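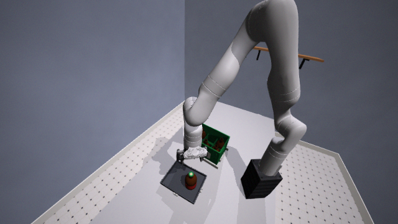 Apple Day comes round again at Urkitville

It's that lovely time of year once more, and we're collecting spare apples for the pressing at the Campbell Hall. Last autumn you brought us enough for 300 bottles, which kept us in juice right through to January – thank you all so much! Windfalls are fine, bruises and all, and our friends over in Rullville have kindly lent us a second press.

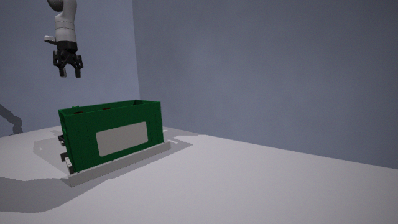 Green crate on a pale grey tabletop

Do bring your own clean bottles if you can.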